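The Norðdahl Pressing
By Ciarán Corrigan
Wednesday, October 21, 2026
2 min read

The man at the record fair wanted 900 for it.

"There were 479 pressed," he said. "Gister's only album. Clear vinyl, hand-stamped labels."

Maura turned the sleeve over. She had heard of Gister the way everyone in Kurkmont had, from people who claimed to have been at the last show. The room held 50. She had met more than that already.

"Who stamped them?"

"The drummer."

"Last June a guy told me it was the drummer's mother."

He shrugged and slid the disc halfway out. It was clear, all right. It was also very clean for something that had supposedly spent thirty years in a barn. The number on the label said 2599.

"You said 479."

"They skipped around. It was a joke the band had."

"Is it a funny joke?"

"You had to know them."

She asked to hear it. He didn't like that, but the Woremus booth next door had a turntable and a bored kid running it, and the kid put the needle down before anyone could argue. There was a long stretch of hiss – then a guitar, slightly flat, and a woman counting to four in a language Maura couldn't place.

The three of them stood there. The song went on longer than it needed to. Near the end somebody dropped something and swore, and the band kept playing.

"That's the Norðdahl take," the man said quietly. "They left that in."

Maura had read that too, on a website that also said the singer was living in a lighthouse.

"Two hundred," she said.

"Six."

"Two hundred, and I won't ask about the number again."

He looked at the kid, who was already playing side two. 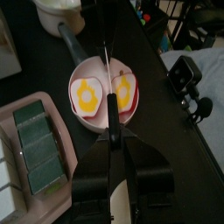

More Short Fiction

Contact | © 2026 Ciarán Corrigan | Back to top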